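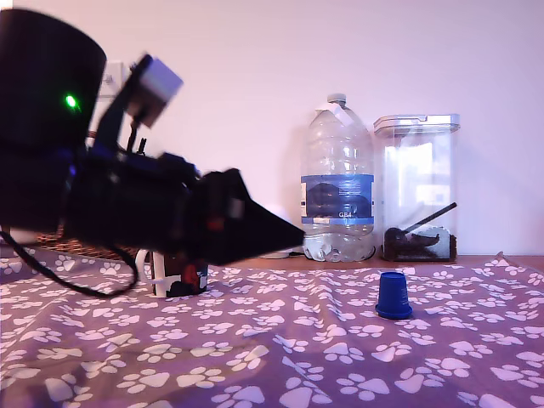
Tablecloth, cable side. 11 August 2019

Dye notes, mostly so I don't repeat April's mess. Pot 11 is the silver dollar gum leaf bath Kumiko started, and it's gone a gorgeous rusty orange on the wool (cotton is still sulking at pale biscuit). I left the skeins in for 24 hours with the lid on and no extra heat. Alum only, no iron, whatever the old label says!

Weighed the dry leaf at 936 g before soaking. Irja reckons that's way over for the amount of fibre, and she's probably right, but the colour is so even I'm not game to cut it back yet.

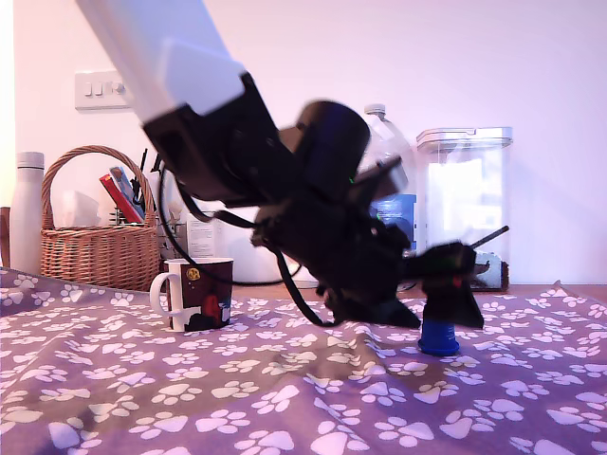
Gripper down near the tablecloth.

The Vinura wool takes colour faster than the Flerura, same as last time. I rinsed both in tank water until it ran clear, then hung them in the shade. Corey wants a swatch of each for his lightfastness cards, so please don't wind everything into balls before he's been through.

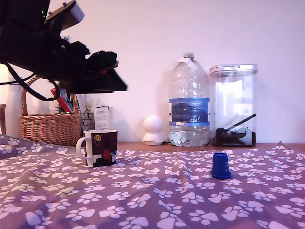 Wicker basket, tall handle.

Still to do: strain pot 11 and keep the liquor for a second bath, ask Sachiko where the good pH strips went, and relabel the alum jar. Kumiko's onion skins are in the freezer, bottom drawer, if anyone wants a go at yellow.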